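Unit 6: From Object Masks to a Pick Order
Course text for Perception and Planning, Bruvard module. Notes by Capucine Bodin.

6.1 Inputs

The planner in this module, Gisby, takes a list of segmented objects and returns an order in which to grasp them. It does not see pixels. Each object arrives as a record with a mask, a class label, a confidence, a grasp width and a list of neighbors whose masks touch or overlap its own.

The neighbor list matters most when objects are still in the bin. A pouch lying against a wrapped item gives two masks with a shared border, and the depth step across that border decides which one is on top. If the step is below the threshold, the pair is marked unresolved and both records stay out of the first pass.

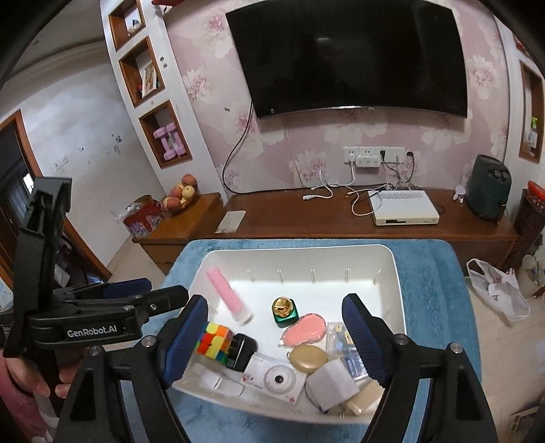

Figure 6.1. Bin contents from the wrist view, with the pads over the left and right sides.

Two faults are common at this stage. The first is self-occlusion: a pad covers part of an object and the segmenter returns a truncated mask. The puzzle cube in Figure 6.1 is such a case. Subtract the gripper mask before computing grasp width, and flag any object whose mask touches it. The second is clear packaging, where depth readings drop out and the mask breaks into fragments. Merge fragments by label only if their gap is smaller than the pad width.

6.2 Ordering

Gisby builds a directed graph with an edge from each covering object to the object it covers, then sorts it. Ties are broken by distance to the bin wall – far objects first. Cycles are cut at the edge with the lowest confidence. The replanning budget is 50 ms per cycle; the reference implementation keeps a queue of 300 records and drops the oldest.
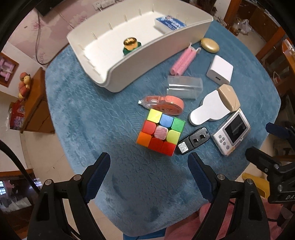

Gruvwood, Tuesday, March 3, 2026

6.3 Objects on the cloth

Outside the bin, the wall term is switched off and spacing takes over. The cube and the correction tape dispenser have touching outlines, so a grasp axis running through both is rejected. The planner samples other axes until the pads clear the neighbor. The empty clear container shows the blue cloth through it and should be handled by the transparent-object branch, never by color.

Exercise set 6 uses the Chevalier log, 562 records long. Start at record 183, where the first cycle appears. Report the edge you cut and the resulting order. Questions on the log format go to Frans Nijs.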